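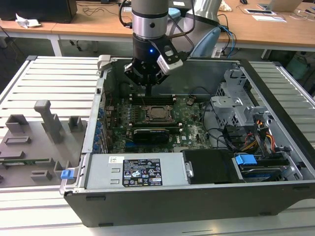
12 April 2021

I finally got round to the old Dell tower this month. It had been under the desk in the back room since we moved, and it had become slow enough that I would start it up and go and make tea. The plan was to clean it, put in more memory and see if it had a few more years in it.

It's much easier to work on lying on its side with the panel off. The drive cage is where all the mess is. Yellow, red and black power wires and the black data cables end up in one tangle there, and I've never found a way of folding them that lasts. The blue plastic latch by the hard drive is a nice touch. Dell seem to use blue for the bits you're meant to touch, and on the whole it's a fair guide.

Most of the time went on dust. I used a soft paintbrush and a can of air, and held the fan blades still with a finger while I sprayed. The capacitors down the left edge of the board needed a gentle go with the brush. I checked the tops for bulging and they were all flat.

The memory came from Pomwood, second-hand, 2 sticks for £34 with postage. It took 7 days to arrive. The slots run above and below the processor, and the sticks only go in one way round, so look for the notch before you push. One of mine needed more of a shove than I liked. Press both ends evenly until the clips close.

I left the graphics card alone. It's a small one and it does what I need, which is spreadsheets, photos and the odd film. Antonina Ivanyshyn asked in the comments last time whether I'd change the power supply as well. I haven't, and I won't open one up either. If it goes, I'll buy another.

The hard drive was 88 per cent full, mostly with photos I already have copies of. I've started deleting those, a folder at a time. An SSD is next on the list when I've got the money, and I still need to find the screws for the side panel.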